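Storing small parts in a home workshop

Most of the time lost at the bench goes on finding things. The notes below apply to a single garage or shed with one main bench and hand tools. They assume that shelving is already fixed to a sound wall.

Sorting before buying

Empty every tin and jar on to an old sheet and sort by type first, then by size. Screws are best kept by gauge and length together, as a 4 x 40 and a 4 x 50 are easily confused once mixed. Discard anything with a rounded head or rusted thread. Odd washers can go in one tub marked as such.

Do not buy containers until this is finished. Drawer units bought beforehand tend to be too shallow for coach bolts and too deep for panel pins.

Choosing a colour code

Labels fade and fall off, and a dusty label cannot be read from across the room. A colour can. Give each class of work one strong colour and keep to it: plumbing, electrical, timber fixings, paint and finishing, and a fifth for everything on its way out. Avoid pairs that look alike under a warm lamp, such as navy and black or cream and yellow. A lamp rated at 4000 K over the bench makes most colours easier to tell apart.

Strong colours such as magenta and blue stay distinct even when a small blue block sits on top of a large magenta one.
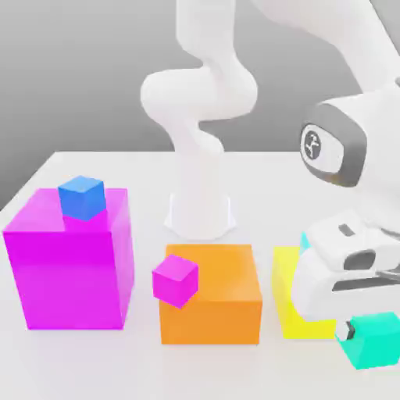 Box sizes and weight

Large boxes should be reserved for light, bulky goods: pipe lagging, sanding sheets, dust masks. Fixings are heavy for their volume and belong in small boxes near bench height. A full box of 114 mm coach screws should not be kept above the shoulder.

Lids are worth having on anything stored under the bench, where sawdust collects. Above the bench they slow you down.

Damp

Unheated sheds are at their worst from November onwards. Stand boxes on battens to leave a gap beneath, and keep them 2 cm clear of the wall. Silica gel sachets help only in a closed container. Dry them in a low oven following the maker's instructions, and let them cool before they go back.

Light oil on loose steel parts is enough for most winters – wipe it off before using adhesive or paint.

Keeping it going

Put a shallow tray at the end of the bench for strays and clear it when it is full. Replace a box with one of the same colour, or change the whole set.

Notes by Hendrik Van Damme. Last revised 15 September 2025.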